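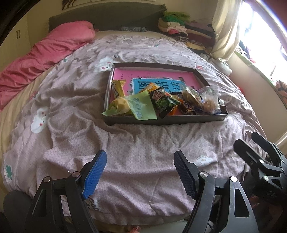 Duvet covers are the items we get asked about most at the Osagie textile exchange, and the bedding table will be back for the spring session. If you have been meaning to sort out the bedroom before then, start with the bed itself. It is the biggest flat surface in most homes, so it is also where clean laundry ends up. A tall stack of folded clothes and blankets at the headboard end, with one last green thing dropped on top, is a normal sight in a lot of houses in April. The stack is already half the job. Everything in it is folded, and it only needs to be split up.

Giang Hoàng, who runs the bedding table, suggests taking the pile apart from the top and making separate heaps for clothes and blankets. Do not refold anything yet. Clothes go to whoever wears them. Blankets stay on the bed until you have decided how many you need between now and December. Her own household keeps two per bed over the summer and puts the rest away.

Once the pile is gone, strip the bed. Take the duvet out of its cover and look at both. A cover printed with bunnies and clouds may have been picked by a child who is now in high school, and those are very welcome at the exchange if the fabric is sound. Children's prints went faster than plain ones last December. We had 31 on the table and they were gone before lunch. Faded is fine. Missing buttons are fine too, as we have a jar of them. We can't take covers with tears along the seam, or anything with a stain bigger than your palm.

Wash covers before you bring them, inside out and buttoned up. Sixty degrees Celsius is what the old labels call for on cotton (the hot setting on most American machines), but check yours, especially if there is any polyester in it. Dark pinks and purples should go in by themselves the first time. Dry them all the way through. A cover that goes into a bag slightly damp smells by the next morning and the smell gets into everything else in the bag.

Wrinkles are not a problem and you don't need to iron. If you want a smoother cover for your own bed, take it out of the dryer a few minutes early, shake it hard from two corners and lay it flat across the mattress until it has cooled.

For storing winter blankets, we still recommend plain cotton bags or an old pillowcase. Wool should be able to breathe. Several readers use the Truvano zip bags and say they hold up well, but leave the zipper open an inch. The Skaltby boxes fit under most bed frames if you take the lid off first and slide it on afterward. Measure before you buy. Built-in closets are good for this too, provided the top shelf is not against an outside wall. Ours was, and we lost a quilt to mildew.

Sheets should be sorted by size and tied in sets with the pillowcases. Fitted sheets with worn elastic can be dropped off for the rag bin, which goes to the Dallier workshop for quilt backing and cleaning cloths. They took 177 pounds from us last year and would like more cotton if we can find it. They don't want fleece.

Please write the size on a piece of masking tape and stick it to the outside of each set. Twin, full, queen and king are all we need. If you don't know, lay it on a bed you do know and write down which one it matched. Unlabeled sets slow the table down a lot.

Drop-off is at the side door at 1746 Osagie Road, mornings only. Bring things in bags you don't need back. Pillows can't be accepted this year, even new ones, and mattress pads only if they are still in the package. Anyone who can help sort for an hour should speak to Giang at the table.

Posted Apr 20, 2026

Shared 60 times
4 comments

Marlene T.
Do you take crib size? I have several sets and they're all cotton.

Giang Hoàng
Yes, crib size is fine. Write "crib" on the tape and put them in their own bag please.

R. Pruitt
Second the open zipper on the storage bags. I closed mine up tight two winters ago and the blankets needed a full day on the line before we could use them.

Dee
Is the side door the one by the bike rack or the one with the ramp? I went to the wrong one last time.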